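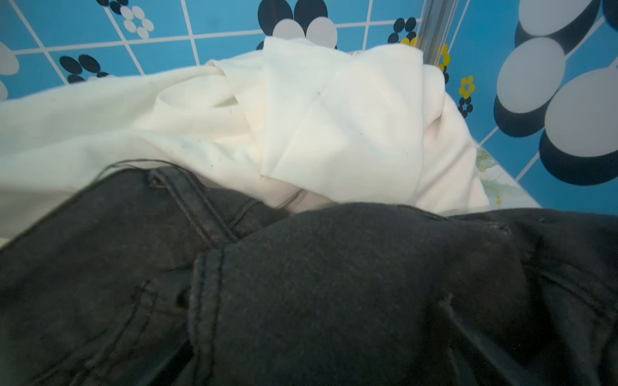
ポケットの癖

右手首のカメラの画面は、布に近づくと何が映っているのかわからなくなる。縫い目が二本並んで走っていればジーンズで、私はその縫い目をたどってポケットの口を探す。口が見つかると、グリッパーの先で上から軽く二度押さえる。それからつかむ。

押さえる動作は作業手順書にはない。手順書には「衣類を山からつかみ、持ち上げ、広げて置く」と書いてあるだけだ。押さえていることに、私は入社してからしばらく気がつかなかった。

前の職場はPrustovというクリーニングの会社で、受付の奥の仕分け台に15年いた。客の服は台に置いた順に検品する。まずポケットを上から押さえ、硬いものがあれば中を見る。ボールペンが一本残っていると、同じ洗濯機に入ったワイシャツが全部だめになる。口紅もそうだ。ティッシュは洗い直せば済むが、済むというだけで、時間は取られる。だから必ず押さえる。15年それをやって、店が閉まり、春からTaludauに来た。

Taludauの仕事場は二階にあって、セルが壁に沿って並んでいる。私の持ち場は6番だった。セルの中には白い腕が左右に一本ずつあり、こちら側の机に、それと同じ関節を持った小さい腕が二本ある。机の腕を動かすと、セルの腕がついてくる。親指と人差し指で握りを閉じると、向こうのグリッパーが閉じる。覚えるのはそれだけで、二日目には一人で座っていた。

最初の週は肩が痛かった。机の腕は軽いが、軽いものを宙に浮かせておくのは疲れる。隣のセルの若い人は、肘の下にタオルを丸めて置いていた。真似をしたら楽になった。その人は前に焼き菓子の工場にいたそうで、山からつまむのは私より速かった。広げるのは私のほうがうまかった。布は端を持てば広がるというものではなくて、持った端の反対側がどこにあるかを知っていないといけない。

一回の記録は30秒で切れる。画面の隅に細い棒が出て、右へ伸びていき、端に着くと止まる。終わったら足元のペダルを踏む。うまくいったら右、失敗なら左。失敗の記録も捨てないと聞いて、少し気が楽になった。店では失敗は弁償になった。

セルの壁は青い柄になっている。花が大きいのも小さいのもある。柄はときどき替わる。床の模様も替わる。模様が同じだと、腕が模様を覚えてしまうのだと技術の人が言った。服のほうを見てほしいのに、壁の花のどれそれの下に手を伸ばせばいい、というふうに覚えるらしい。私は人間でもそういうのはいると思ったが、黙っていた。仕分け台の新人に、客の名札を見ないで袋の色で覚える人がいた。袋が新しくなった日に全部間違えた。

服はSqalliという古着の業者から届く。箱を開けると防虫剤のにおいがする。届いた服は値札を外して、糸のほつれたのもそのまま使う。ほつれは直さないでくださいと言われている。最初の月、私は裁縫道具を持ってきていて、ボタンの取れかけたのを昼休みに一枚つけ直してしまった。怒られはしなかった。ただ、次からはそのままで、と言われた。

七月に入って、腕が自分で動くようになった。

正確に言うと、前から動いてはいたが、別の階でやっていたので見たことがなかった。七月の金曜の午後、6番のセルで試すことになって、私は机の腕から手を離し、椅子を後ろに引いて座っていた。技術の人が三人来て、そのうち一人がノートパソコンを膝に置いた。もう一人はVarkierから来た人で、腕のモーターを見る係だった。

セルの腕が動き出した。右の腕が山の上まで行き、少し迷って、黒っぽいジーンズの上に降りた。それからグリッパーの先で布を軽く押さえた。二度押さえて、つかんだ。

「今の、何だろう」とノートパソコンの人が言った。

もう一度やらせると、また押さえた。シャツに替えても押さえた。シャツにポケットがあるときは胸のあたりを押さえ、ないときも同じところを押さえた。

Varkierの人は、モーターの応答の遅れではないかと言って、手元の端末で何かの線を見た。線はきれいだったようで、遅れではないと自分で言い直した。ノートパソコンの人は、接触を確かめているのかもしれないと言った。三人目は、学習のときに妙な重みがついたのだろうと言った。三人は私の前で、私にわからない言葉を使ってしばらく話した。

私は椅子に座ったまま、自分の右手を見ていた。手は膝の上にあった。

「たぶん、私です」と言った。

三人がこちらを向いた。私は、前の仕事でポケットを押さえていたこと、今もやっているかもしれないことを話した。かもしれない、と言ったのは、そのときまだ自分でも確かではなかったからだ。

記録を見せてもらった。私がやった回を選んで、続けて流した。押さえていた。どの回も、ジーンズでもシャツでも、手首のカメラの絵が布に近づき、少し離れ、また近づいた。タオルのときだけは押さえていなかった。タオルにはポケットがないからだ。

隣の若い人の記録も流した。その人は降りて、つかんで、上げるだけだった。

「この動作に意味はありますか」とノートパソコンの人が聞いた。責めている声ではなかった。

「ここではないです。ポケットに何も入っていないので」

「入っていたら、わかるんですか。この腕で」

わからない、と私は答えた。机の腕には向こうの手ごたえが少しだけ返ってくるが、布の下にペンがあるかどうかまでは来ない。私は何も感じないまま押さえていた。春からずっと、ということになる。

動作が増えると、そのぶん時間がかかる。押さえるのに使う時間は短いが、一枚ごとに積もる。それに、押さえるときに山が崩れて、つかむはずだった端がずれることがある。技術の人は紙に図を描いて説明してくれた。私の記録は数が多いので、そこから抜くと全体が薄くなる。できれば抜かずに、これからの記録を押さえないものにしてほしい。そうすれば、だんだん新しいほうに寄っていく。

わかりました、と私は言った。

その日の残りの時間から、やり方を変えることにした。変えるのは簡単だと思っていた。
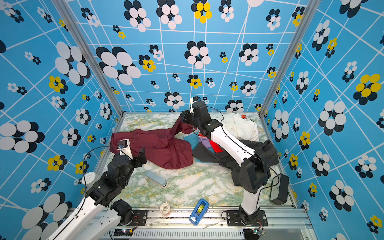 えび茶色のシャツを右でつかみ、襟が見えるまで引いたところで、今のは押さえたかどうか考えた。思い出せなかった。考えているうちに棒が端まで伸びて、記録が切れた。左のペダルを踏んだ。

押さえないようにすると、つかむのまで下手になった。降りていく途中で手が止まる。止まると、次にどこをつかむつもりだったかを忘れる。店では、押さえている間に次の手を決めていたのだと思う。ポケットに手のひらを当てて、その間に目は襟の汚れを見て、どの台に送るか決めていた。押さえるのをやめると、決める時間がなくなった。

床にはホチキスやテープも置いてあった。服だけつかんで、文具には触らないという回だった。シャツの裾を左で探しに行って、ホチキスに当てた。ホチキスは少し回って止まった。いつもならそんなものには当てない。左のペダルを踏んで、セルの横の扉を開け、ホチキスを別の向きに置き直した。向きは毎回変えることになっている。

隣の若い人が、席から体を傾けてこちらの画面を見た。

「降りる前に決めちゃえばいいんじゃないですか」

「上からだと見えないのよ、どこが端か」

「見えないですけど、だいたいで」

だいたいで降りたら、白い服の真ん中をつかんだ。真ん中をつかむと、服はテントのようになって、広げようがない。若い人は、それも右のペダルでいいときがありますよ、と言った。よくない、と私は言った。広がっていないものを広がったことにはできない。

終業まで続けて、右のペダルを踏めた回は午前の半分もなかった。

家に帰って、洗濯物を取り込んだ。夫の作業ズボンを畳むとき、やはり押さえた。洗う前にも押さえているのに、乾いたあとも押さえる。夫に、私はこれを前からやっているかと聞いた。夫はテレビを見ながら、やってるよ、と言った。

「いつから」

「結婚する前からじゃないの。うちに来たとき、玄関で俺の上着を叩いたろう。何か疑われてるのかと思った」

そのころにはまだPrustovに勤めていなかった。駅前の食堂で皿を運んでいた。だとすると、癖は店でついたものではないことになる。

母が押さえていたのかもしれない。母は洗濯機の前で、父のズボンを裏返す前に腰のところを叩いた。小銭が入っていると、その小銭は台所の瓶に入った。瓶がいっぱいになると何か買った。何を買ったかは覚えていない。瓶のふたが赤かったことは覚えている。

そのことは次の出勤日に誰にも話さなかった。話すほどのことでもなかった。

朝いちばんに、ノートパソコンの人が来て、調子はどうかと聞いた。私は、まだ時間がかかりそうだと答えた。それから、紙に書いてきたことを読んだ。押さえている間に次につかむ場所を見ているので、押さえるのをやめるかわりに、降りる手前で一度止まらせてほしい。布には触らない。山も崩れない。止まって、手首のカメラで見て、それからつかむ。

「止まるのも癖になりますよ」とその人は言った。

「なると思います」

その人は少し考えて、止まる高さを決めておきましょうと言った。布から指一本ぶん上。毎回同じ高さにする。押さえるのと止まるのとどちらが速いか、一日分を比べてみることになった。

高さを守るのは難しくなかった。指一本ぶんのところまで来ると、手首の画面では布の目が見えるか見えないかになる。そこで止まって、縫い目を見る。縫い目が曲がっていれば脇か袖ぐりで、まっすぐなら裾か前立てだ。ボタンがあれば前立てと決まる。決まったら降りる。昼までに、右のペダルが続くようになった。

ジーンズは厚いので、端をつかんでも先が滑る。縫い目の重なったところをつかむと滑らない。これは店で覚えたことではなくて、ここに来てから覚えた。店では手でつかんでいたから、滑ることがなかった。若い人にそれを教えたら、そのあと厚手の服ばかり選んでつまんでいた。速かった。

昼休みに、Varkierの人が休憩室でうどんを食べていた。出張で来ていて、翌日には帰るという。向かいの席しか空いていなかったので座った。

その人は、自分の会社でも似たことがあったと話した。部品を箱に入れる作業を教えたら、腕が箱の手前で必ず一度下がるようになった。調べたら、教えた人の机に出っ張りがあって、肘がそこに当たるのを避けていた。机を替えても、腕のほうはまだ下がった。

「それはどうしたんですか」

「そのまま出荷しました。下がっても箱には入るので」

私は、それは直したほうがいいのではないかと言った。その人は、そうですね、と言ってつゆを飲んだ。

次に6番で腕を試したのは、月の終わりに近いころだった。床の模様は替わっていて、壁は同じだった。私はまた机の腕から手を離し、椅子を引いた。

右の腕が山の上に行き、降りて、布の手前で止まった。止まってから、つかんだ。青いタオルだった。次は灰色のズボンで、これも手前で止まり、つかんで、左の腕が反対の端を取りに行き、二本で広げて置いた。ノートパソコンの人が何か打ち込んだ。

シャツが何枚か続き、最後に黒っぽいジーンズが残った。腕は手前で止まった。それから、押さえた。一度だけ押さえて、つかんだ。

「出ましたね」と技術の人が言った。

「出ましたね」と私も言った。

もう一度やらせると、今度は押さえなかった。その次もやらなかった。その次はまた一度だけ押さえた。混ざっているのだと説明された。前の記録と新しい記録が両方入っているので、どちらかが出る。ジーンズは前の記録が多いから、前のほうが出やすい。ジーンズをもっとやれば消えるだろうということだった。

午後はジーンズだけの箱をもらった。Sqalliの箱の底のほうに、濃いのと薄いのと、膝の抜けたのがあった。セルの床に丸めて置き、その上に何枚かシャツを載せて、山にした。置くときは素手なので、ポケットを上から押さえた。これは記録に入らない。

そのうちの一本に、硬いものがあった。後ろのポケットだった。指を入れると、レシートを小さく折ったのと、平たい鍵が出てきた。自転車の鍵のようだった。レシートの字は消えていて読めなかった。

ノートパソコンの人のところへ持っていった。その人は鍵を手のひらに載せて、業者で見落としたんですね、と言った。Sqalliに連絡しますか、と私が聞くと、連絡しても持ち主はわからないだろうと言った。それでも連絡票は書いた。届いた箱の番号と、濃い色のジーンズ、右後ろのポケット、鍵、と書いた。店で使っていた票と欄の並びが似ていて、書くのは早かった。

鍵は封筒に入れて、事務の引き出しにしまってもらった。

席に戻ると、技術の人がついてきて、セルの中の山を見ながら言った。

「鍵が入っていたら、つかむ手ごたえは変わりますか」

「厚いところをつかめば、滑るかもしれないです」

「試したいな」

その人は自分の机から、いらない鍵を2本持ってきた。ロッカーの古い鍵だそうだ。片方をジーンズの前ポケットに入れ、片方を後ろに入れた。それから、どちらに入れたか言わないほうがよかったですね、と言って、私に後ろを向かせ、入れ直した。

私は机の腕を握った。右の腕を山の上に持っていき、指一本ぶん上で止めた。縫い目が二本、下へ曲がっていた。ポケットの口が見えた。

「今のは押さえてもいいですか」と私は聞いた。

「記録は切ってあります」

押さえた。何も来なかった。少しずらして、もう一度押さえた。やはり来なかった。もう少し強く、と後ろで言うので、強くした。セルの中で布がへこみ、手首の画面が暗くなった。握りの中で、モーターの音が少し低くなった気がしたが、鍵のせいかどうかはわからなかった。

「ここかもしれないです」

技術の人が扉を開けて手を入れた。後ろのポケットから鍵が一本出た。

まぐれだと思う、と私は言った。その人は、あと何回かやりましょうと言って、鍵を戻した。私は肘の下のタオルを丸め直し、腕を山の上に戻して待った。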